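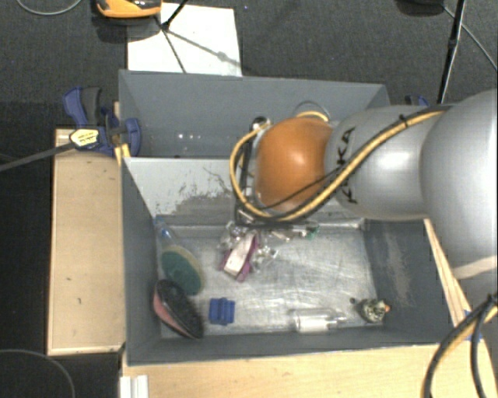 Figure 1. Two gray bins, one behind the other, with a KUKA arm over the front one.

Unit 4. Reorder Points and Two-Bin Replenishment

4.1 Definitions
Demand rate (d): units issued per working day.
Lead time (L): working days between placing an order and having the parts on the shelf.
Safety stock (SS): units held to cover variation in d and L.
Reorder point (ROP): the stock level at which a new order is placed.

ROP = d x L + SS

The formula assumes that stock is checked continuously. If stock is reviewed only at fixed intervals, the review period must be added to L.

4.2 The two-bin rule
Stock of one part is split between two containers. Parts are drawn from the first until it is empty. The empty container is the signal to order, and the second container supplies the line until the order arrives. The second container must therefore hold at least the ROP quantity. No written count is needed during normal operation.

The method suits low-cost parts with steady use. It is a poor fit for parts with strong seasonal demand or a short shelf life, and for any part whose lead time changes from order to order.

4.3 Worked problem
The Mutville plant uses a bracket at a rate of 200 units per day. The supplier, Lanura, quotes a lead time of 4 days. Safety stock is set at 692 units.

Demand during lead time: 200 x 4 = 800
ROP: 800 + 692 = 1,492

Containers for this bracket hold 500 units each. The reserve side needs 1,492 / 500 = 2.98, rounded up to 3 containers. Here "bin" in the two-bin rule means a group of containers, and the order is placed when the first group is empty. Rounding up adds 8 units to the effective safety stock, for a total of 700.

4.4 Common errors
Mixing calendar days and working days in d and L.
Leaving receiving and inspection time out of L.
Drawing from both bins at once, which delays the order signal.
Keeping the old ROP after a change of supplier.

4.5 Before the next session
Read the Dodia case and recompute the ROP for the Kashindye depot with L doubled. Show units at each step. Results without units will be returned unmarked.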